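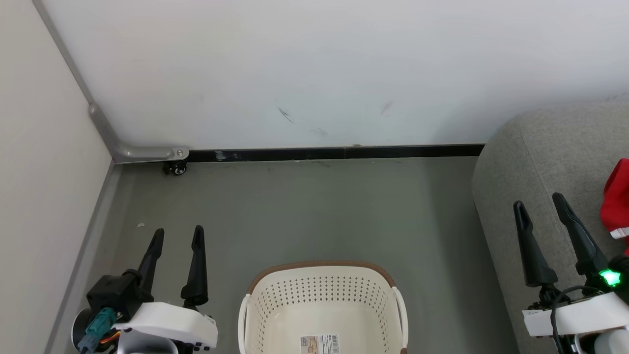 **ilari_p** — Tuesday, late

So my grasp planner has a basket problem and I've been staring at it since lunch. Setup is two arms, a head camera, one wrist camera per arm, everything going through Cloveck for segmentation and then into my own planner. The task is picking up the laundry basket by both handles at once. On the head view it should be easy money: cream basket, two white curved handles, brown rim, gray floor behind it. The mask for the basket body comes out great. The handles, though, keep getting merged into the body, and then the planner happily proposes a two-finger pinch on the perforated wall. Out of 50 planning runs on recorded frames, 38 gave me at least one grasp on the wall and not on a handle. Anyone got a trick for this that isn't "label more data"?

---

**toivonen_v**

Label more data :)

OK, serious answer. White handle on cream plastic is a tiny contrast step, and if you're running the default confidence you're going to lose that edge every time. I'd stop asking the segmenter for handles at all. Fit the rim (brown on cream, super easy), get an ellipse or whatever shape it is, and put your grasp candidates at the two ends. Handles on a basket are where handles are.

---

**soonim_tak**

I don't love that, Ville. It works until someone swaps the basket and then you've hardcoded one product into the planner. We did the same thing with bins at Karppinen and spent a miserable November ripping it out again.

Ilari, what depth are you feeding it? All those little holes are going to give you garbage on the wall, and some filters "fix" garbage by smearing the neighbors together. My bet is your handles die in the depth filter, before Cloveck ever gets a say.

---

**ilari_p**

Hmm. Depth filter is whatever the Ikbridge driver ships with, I never touched it. Will look.

@toivonen_v the rim fit is tempting as a fallback, but I'm with Soon-im on not wanting it as the main path.

---

**toivonen_v**

Sure, be pure about it, but you've got a 38 out of 50 failure rate and I've got an ellipse!

---

**aino_k**

Jumping in on a different piece of this. How good is your wrist-to-head calibration? Even with perfect handle masks you're going to miss if the two cameras disagree by a couple of centimeters, and I'd want to rule that out before anyone retunes anything. Can you post a wrist view with the basket out of it?

---

**ilari_p**

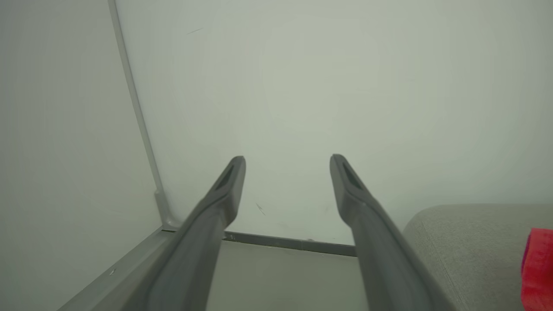

Calibration was the thing I was surest about, so of course now I'm nervous. I did the board routine last week and the residuals looked fine, but I haven't done a sanity check against the room itself. There's decent stuff to match on in the wrist view: the inside corner with its light trim strip, the dark baseboard, and two little scuffs on the back wall, one up high and one just right of the left fingertip. I could project those through the arm chain and see where they land in the head camera. The fingers eat a big chunk of the lower half, so I'm masking those out with the URDF model before I do anything.

---

**aino_k**

Perfect, use the scuffs. Corners and baseboards are long edges, so they slide along themselves and a match can look good while being off in one direction. A scuff is close to a point. Two of them won't give you a full pose, but you'll see right away if something's badly off.

I'd leave the red thing at the right edge out of it. You only get a sliver, and if it's cloth it moves whenever somebody sits down.

---

**aleksi.s**

Also check your finger mask! The CAD fingers in our URDF were the wrong length for ages and nothing complained. Dilate the mask a bit and overlay it on the wrist frame. If there's still a gray outline sticking out past the tips, your model is short, and then your pregrasp distance is wrong too.

---

**ilari_p**

OK, back with results.

- Finger mask: fine, the tips are covered.
- Scuffs: projected into the head view they land 2 pixels off. I'll take it.
- Depth filter: Soon-im called it. The driver had hole filling on with a huge radius. Turned it off and the handles came back as their own blobs.

Reran the same 50 frames and I'm down to 30 with a wall grasp. Better, still bad.

---

**soonim_tak**

Ha, knew it. For the rest I'd look at your grasp scoring. A pinch on a flat wall probably scores high on surface normals and a skinny curved handle gets punished. What's the weight on that term?

---

**ilari_p**

Uh. Whatever came in the Bistus example config.

---

**toivonen_v**

So we're back to my ellipse.

---

**soonim_tak**

No we are not. Ilari, post the config and I'll go through it tonight.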